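Last tidied up on 2nd April, mostly to fix the bit on hard water, which I'd got wrong.

# Questions I get asked about the soap

I make soap in my back kitchen in Kokencombe and sell it at the monthly market and by post. The same questions land in my inbox over and over (I don't mind, really!), so I've put my answers in one place. If yours isn't covered, there's an email link at the bottom of the shop page.

## The basics

**Is it proper soap?**

Yes. It's oils, water and lye, mixed and left to get on with it. Every bar starts as olive oil, coconut oil and a bit of shea butter, and then I add whatever makes that bar different, like oats or clay or a scent.

**Lye sounds terrifying. Is there any left in it?**

No, the lye gets used up as the oils turn into soap. I also put in a little more oil than the lye can use, so there's some spare to be kind to your skin. I do wear goggles and long gloves when I'm mixing, and the dog gets shut in the front room.

**How long does a batch take?**

Making it is an afternoon. Then it sits in the mould overnight, gets cut the next day, and goes on the racks to cure. I give mine six weeks. You could use it after four and it would wash you perfectly well, but it goes mushy faster and I'd only get emails.

**Why has my favourite sold out again?**

See above! If I run out of the rosemary bar on a Saturday, the next lot is six weeks off at the very least. I do try to plan ahead, and then somebody buys eleven for a wedding.

## Choosing a bar

**Which one should I start with?**

The plain oat one. It has no scent, it suits most people and it's the cheapest. If you want something that smells nice, go for Gosselin, which is lavender with a bit of orange and far and away my best seller. It's named after the lane I used to live on.

**What's the difference between Romus and Stullico?**

Romus is the gardener's bar, with ground pumice in it. It's scratchy and it's meant to be. Please don't use it on your face, I've had that phone call. Stullico is the dark one with charcoal and peppermint, and it's lovely on a hot day when you come in all sticky. It will leave grey suds in the sink but they rinse straight off.

**I've got eczema. Will it help?**

I can't tell you that, and I'd be a bit wary of any soap maker who says they can. Some of my customers with touchy skin get on well with the oat bar and a couple haven't. Try it on the inside of your arm first and leave it a day. If your skin is sore or broken, ask your pharmacist or GP before you try anything new, mine included.

**Are they vegan?**

All except the honey one. That has honey in it from a farm up the road, and beeswax too. The rest are plants and minerals only.

**Do you use palm oil?**

No. I did at the start, years ago, as every recipe I could find had it in. It took me most of a winter to get a hard bar without it.

**Can I wash my hair with it?**

You can, but I don't like how it leaves mine. I had a go at a shampoo bar last February and it was a flop. There's a white film if your water is hard, and ours is like liquid chalk.

## Looking after it

**My bar went to jelly in a week. What did I do?**

It's probably sitting in a puddle. Handmade soap has all its glycerine still in it, and that pulls in water, so it needs to dry off between uses. Get a dish with slats or holes, and keep it out of the way of the shower spray. I cut mine in half with a kitchen knife and only have one half out at a time.

**There's a white powder on top. Is it mould?**

Almost certainly not. It's called soda ash and it forms while the soap is young. It's harmless and it goes the first time you wash with it. I steam it off if I can be bothered, and on the market bars I usually can.

**Mine has orange spots and smells of old crayons.**

Ah. That's the oils going stale. If it's less than a year old, send me a photo and I'll swap it. If you've had it in a drawer since the Christmas before last, that's just age, I'm afraid. It won't hurt you but it's not very nice.

**What about hard water?**

I used to say here that a harder bar would sort it out, and that was rubbish – how hard the bar is has nothing to do with scum. What does help is a rinse and a quick wipe of the bath straight after. A splash of white vinegar on a cloth shifts anything that's built up (keep it off marble and other stone).

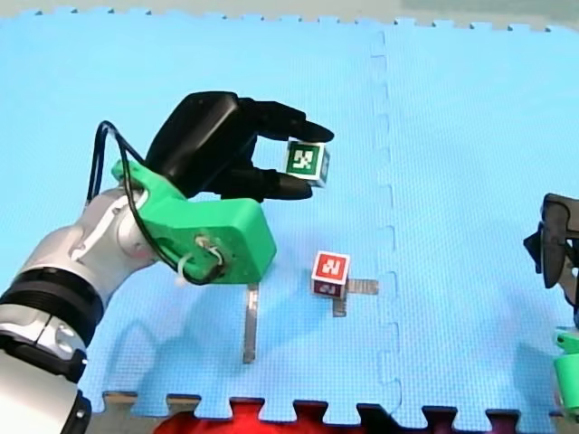 ## Orders and post

**How do you send it?**

Royal Mail, second class, in a cardboard box with shredded paper. Up to 2 bars will fit through a letterbox. More than that and somebody needs to be in, or you can leave me a note about a safe place. I post on Tuesdays and Fridays.

**Can I have it sent without the smell of all the others on it?**

People do ask! The unscented oat bars live in their own cupboard, and I'm happy to pack them in a box by themselves. Just say so when you order.

**Do you do wedding favours?**

Yes, small square ones, with a paper band in whatever colour you like. The smallest order is 30 and I need ten weeks. Please, please don't ask me for them in December.

**Can I come and see it being made?**

Sorry, no. It's my kitchen and there's barely room for me in it. I do a demo at the village hall now and then – dates go up on the shop page once I've booked the hall.

**Can I send something back?**

If it's unopened, yes, within 30 days. If it came broken, keep it and use it, and I'll post you another one.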